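Plekico robot learns to wait before it grasps

26 March 2018

The robotics group at Plekico has published the results of a new grasping method which it calls Husis. The method adds a short pause before every grasp. In this pause the robot checks one more time where its fingers are, using only the small camera at its wrist.

In the tests the robot made 2,937 attempts to pick up a painted block, and 2,861 of them were successful. The older method of the group, without the pause, was tested on the same table and dropped the block more often, mainly when the block was placed close to a line of tape. 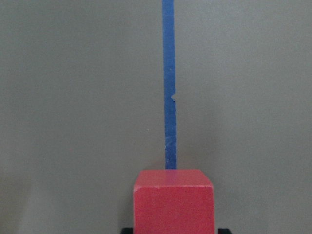 "The pause is 200 milliseconds, so a visitor does not see it," said Tegan Ruddock, who leads the work at the Okgate laboratory. "But the fingers correct their position in this time, and for us it was a surprise how much it helps."

The correction is calculated from 3 pictures taken during the pause - no depth sensor is used. Ruddock said that shiny objects are still difficult, and that the numbers are valid for blocks only. The next tests will be made with soft packages at the company's second site in Figueroa.

Last updated: 26 March

Recent items
Okgate laboratory opens its doors to students
New parking rules at the Figueroa site
Plekico looks for two test engineers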